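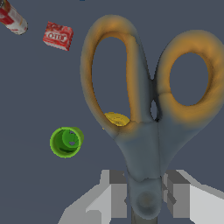 Home Posts Projects About

July 18, 2025
by Yaowalak Ratanaporn

OK, gripper thread! I've been comparing two sets of simulated fingers for the Jitpraphai bench and I have opinions. Grab a coffee.

The two contestants: Plundness (boxy, stepped, flat faces, very easy to model) and Grakon (slimmer, with a curved pad that I spent way too long tuning). Same arm, same Cirero controller, same clutter.

The object I care most about is the scissors. Boxes and cans are friendly. Scissors have two big holes, a skinny neck and a hinge that bulges right where you'd like a flat spot.

I ran 126 grasps per finger set, all on scissors. Cup, can and box runs are a separate batch and I haven't touched those logs yet, so please don't ask me about cups.

First surprise: I figured the curved pad would win easily. Nope! Grakon kept rolling around the hinge bump and the whole tool would twist. Plundness just clamped down and stayed put.
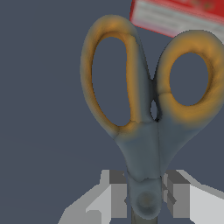 Yaowalak Ratanaporn

This is the kind of grip I like from the blocky fingers – one on each side of the neck, just above the pivot, loops up. Gives you the orange part free to hand to somebody.

I scored a grasp as good if the scissors stayed within 2 degrees of where they started through a 90 degree wrist turn. Strict, I know. I started looser and everything passed, so that told me nothing.

Grakon did do better when it went in through a loop. One finger inside, one outside, and the curve sits nicely against the rim. If your planner likes loops, don't write it off.

Mine doesn't like loops. Mine goes for the narrowest gray bit it can find, every single time, and I haven't convinced it otherwise.

Camera note, because a few of you asked last time: everything is from a wrist view looking down past the fingertips. It's great for seeing the contact. It's lousy for seeing what you're about to bump into off to the side.

I tried tilting it 14 degrees to get more of the table and lost the right fingertip half the time. Tilted it right back.

Controller stuff: Cirero's default closing speed is too fast for either set. I cut it in half and the ugly little bounce at contact went away. Should've done that before the first batch, but here we are, rerunning batches.

Contact friction is the same for both finger sets. I checked twice after someone in the replies got suspicious (fair!). Still plenty of ways for a simulator to flatter flat faces, so I'm not ordering real Plundness fingers yet.

Next up is the same test with the scissors lying under other stuff, which I expect to go badly for everyone. Then cups – yes, fine, cups. If you've got a favorite pad shape for skinny handles, send it over and I'll put it in the queue.

© 2025 Yaowalak Ratanaporn | Contact | Back to top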